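Stallska opens hand-guided training site for sorting robots

By Staff Writer
February 10, 2020

14 shares | 5 comments

Stallska has opened a workspace where people teach robots small household and storeroom tasks by doing the work themselves. The company says the site has logged 2170 training runs so far, 973 of them with storage boxes and drawers.

Workers hold a gripper in each hand and carry out the task at a table. The movements are saved and later used to train a two-armed robot named Farkeron, which Stallska plans to sell to parts warehouses. 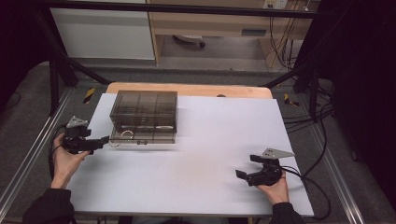

Two hand-held grippers and a storage box at a Stallska work table.

A new worker gets five practice runs before any are kept. Most tasks are short – opening a drawer, picking out a part, putting a lid back – and each is repeated with the box in a different spot on the table.

Stallska tried remote control first, using a system from Idetti. It dropped that method for table work after workers found it slow, but still uses it for tasks that involve lifting.

The site has 26 tables. A second one, run with the parts supplier Sakai, is due to open in April. Stallska has not said what Farkeron will cost or when the first robots will ship.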